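## Visit to the Terkdale repair hall, December

Our group came to Terkdale on the morning bus, and Riku Kubo met us at the door. He showed us first the storage, where old office computers wait on shelves until somebody has time for them. The newest delivery came from Fellance, 40 desktops from one closed office.

After the storage we went to the work hall. I liked the tables very much. They are white, with slats, and a computer can lie on its side there with the inside looking up. I spent most of my time at a Dell tower, with its green board, two black memory slots and the blue drive latches. The bracket of the CPU socket was standing open. Mr. Kubo explained that he always looks at the cables before he touches the drives. 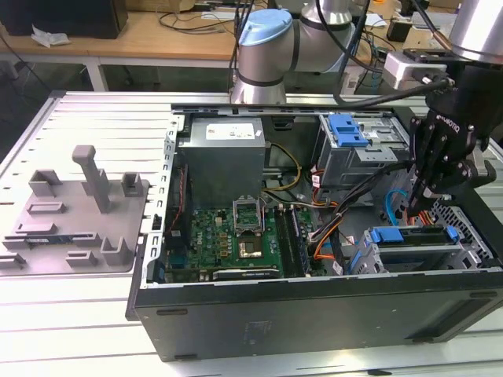 At the end we drank tea in room 3, and I asked about the prices. A checked desktop is sold in the small shop, which opens at noon. I did not buy one, but I took the paper with the list. The bus back stops in front of Maruyama, on the other side of the road.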